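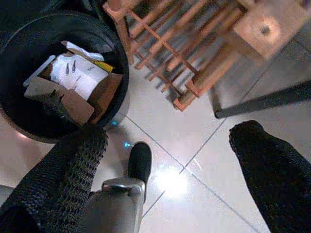 Siddiqui wanted to know first thing whether the bin round counts as her job or the machine's now, and if it's the machine's, who gets told off when a bin goes out full of cardboard. Fair thing to ask. I said I'd write down how it stands and what we change.

9/25/24, workshop notebook, Flurnham site

Bin round, ground floor. The arm unit did the round again this morning on the settings we saved in July. Job number is still 3028, please stop opening new ones for every fault.

How the work used to go: whoever was on early did the bins before the benches opened, 40 minutes if they didn't stop to talk. Paper and cardboard to the cage out back, the rest to the skip. The early person also picked up whatever was on the floor, moved stools back and noticed things like a dripping tap. None of that was ever written on the job sheet.

How it goes now: the unit does the round and the early person stays within call. On paper that frees up the 40 minutes. In practice some of it has gone into getting things ready, and the sheet should say so.

Mixed bins are still the sore point. A cardboard box pushed flat into a round bin takes up most of the opening, then paper and tissue end up in with it. A person pulls the box out by a flap and doesn't think about it. For the unit we have to say which thing to take first, and whether loose paper on top is part of the same pick. Current rule is top item first, cardboard after. Bovby wanted cardboard first to save time. We talked it over and I've left it as is until there's a fair run of both to compare.

Floor glare. The tiles are glossy and the ceiling lights come back off them as a white patch. I'd like to try the round with the front row of lights off. Early shift have said no to working in half dark, and I agree with them, so it would have to be a test after hours. Not booked yet.

Furniture near bins. Anything slatted or with a leg sticking out makes the approach tighter from that side. I have asked for tape marks on the floor so bins go back to the same spot. Two people have told me they don't want tape marks because it makes the place look like a warehouse. Will try small corner marks in grey first.

Finger covers. Black mesh ones are on. Check the weave at the tips at the end of each week and write the result in the wear log, even if the result is "no change". The log has gaps.

What people have said, collected over tea:

The early crew are glad not to bend for bins. They are less glad about standing by. One said that waiting for a machine to finish is more tiring than doing the job, and I've felt the same on the label line at Zetemness.

Late shift thought the change meant they could put anything in any bin. No. Flatten boxes and put them beside the cage if you're walking past anyway.

Siddiqui's question, as agreed at the bench: the round belongs to the early person on the roster. The unit is a tool they use. If a bin is wrong, it gets logged as a fault against the unit and no one is told off. The hours stay on the roster until at least the next review. I have asked for that in writing from the office.

To do
- add "walk the floor" as its own line on the job sheet, with time against it
- corner marks, grey
- after-hours lighting test, need a key holder
- 2 spare finger covers, order with the next lot
- show late shift how to pause the unit, they were left out of the first session

Stopping here, delivery at the dock.

Comments (3)

Bovby: Still think cardboard first. Happy to wait for the numbers, but can we agree how many rounds before we decide?

early bench: Thanks for putting the floor walk on the sheet. It was always part of the job and it never got any time.

dock side: Which key for the lighting test? The old one doesn't do the front door any more.

Recent entries
Label line, tray jams again
Wear log: how to fill it in
Roster changes since July
Cage out back, new latch
Zetemness visit, short notes

Search this notebook
Enter keyword or job number
Go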